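Ticket 336: Contact form on Clindau site not sending after domain change
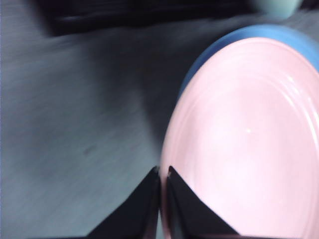
Written by Strachan
Web support, Cimholm

Status: closed

Customer moved the shop to a new domain in January. Since then the contact form shows "Verification failed, please try again" on every submit. The rest of the site loads normally.

09:10 Tested the form in two browsers. Same error in both. Server log has 130 failed submits, all code 4.

09:25 Checked the Adent form plugin. Version is current. Turned off caching and tried again, no change.

09:50 Site key and secret key match the ones in the customer's account. The allowed domains list still has only the old address.

10:05 Added the new domain, with and without www. Waited 5 minutes and cleared the cache.

10:15 Form sends. Test message arrived in the customer's inbox. Caching turned back on, second test also fine.

Old domain left on the list until the redirect is switched off. Customer to open a new ticket when that is done.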